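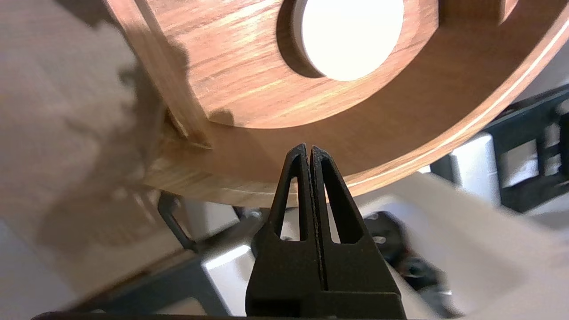 Round wood from underneath, with light coming through the hole.

Home Explore Threads Log in

Okay, small thread about bedside tables, because I've stayed in a lot of rooms and I finally have room 504 at the Gwilliam to talk about!

I love a round one. No corner to catch your hip on at 3 a.m., and it tucks in next to the bed like it grew there. My one at home is square and I have the bruises.

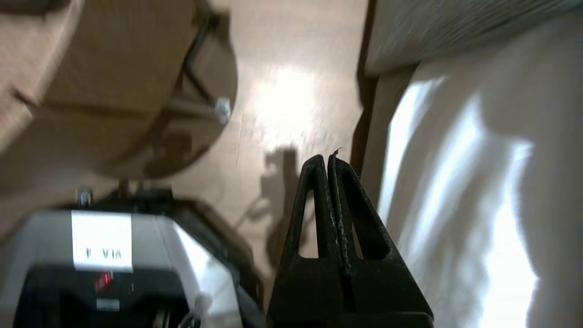 Edges are the next thing I check. Run your thumb all the way around a round top, slowly, and you'll feel any spot where somebody rushed the sanding. I did a whole café's worth in August (so many thumbs' worth of table) and it's still my favorite test.

And grain! Light oak is so forgiving. Rings from a water glass hardly show, dust hardly shows, and it looks good next to beige, which is lucky for hotels.
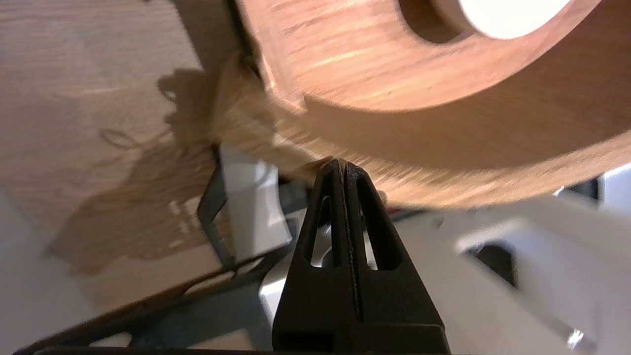

Tegwen Dafis replied that round is lovely until you want a lamp, a book, a glass and your glasses case all up there at once, and then she'd take a square one every time.

Fair point, Tegwen! I put the book on the floor. Or under the pillow. I'm not proud of it.

But look what else gets to live on a bedside table. A phone with a cord!! I hadn't slept next to one in years. Buttons you press. A handset with some heft to it. Mared Foulkes, you'd lose your mind.

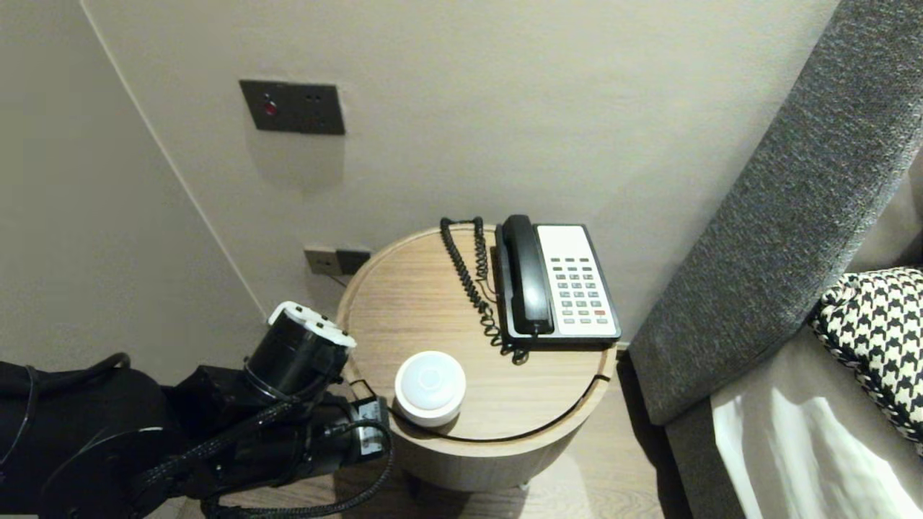

Oak-grain top, curly cord, tucked in by the bed.

Anyway, tell me what's on your bedside table tonight. Nearly 200 of you answered the doorknob thread and I read every single one.

We use cookies to remember your settings. Accept / Manage

Contact · © 2024 Jondach · Back to top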